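The Second Wife of Soomro

Fanni Dobos got the part on a Saturn-grey afternoon in February, by telephone, while she was standing in the queue at the chemist's. Her agent said it was eleven episodes. The series was called Drernomberg, and she would be playing the inspector's mother.

"I'm 52," said Fanni. "How old is the inspector?"

"He's playing younger," said the agent.

She took it. She had spent 18 years in a hospital drama, the last four of them behind a reception desk, and since then she had done one advert and a season of pantomime. The rent went up in spring whether she worked or not.

At the read-through she sat beside Rukhsana Virk, who had the script marked in green pencil. The mother had 83 lines. Rukhsana had gone through and found them all.

"Forty of yours are about soup," she said.

Fanni looked. It was true. The mother asked if the inspector had eaten. She asked if the murdered man had eaten. In episode six she sat by a hospital bed and described a broth.

"She came from somewhere, didn't she?" Fanni asked the writer at lunch. "Before the soup."

Maham Swati put down her fork. She said the mother came from Josodstead and had been married twice, the second time to a man named Soomro, but that it had all gone in the third draft.

"Could I read it?"

The pages came that night at ten to twelve. Fanni read them at the kitchen table with her coat on. The mother had driven a lorry. She had left Soomro at a ferry port and kept his watch.

None of it went back into the script. Fanni bought a man's watch at the market and wore it under her sleeve in every scene, and when she asked about the soup she looked at the time first.

The director noticed in the fourth week. He asked what the watch was for.

"It's hers," said Fanni, and he told them to go again.
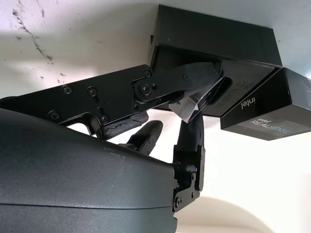 Sobia Orakzai: I liked the watch, but I wanted to see one of the soup scenes played out in full, with her checking the time. The hospital bed one would have done it. Will there be more about Maham and the lost draft?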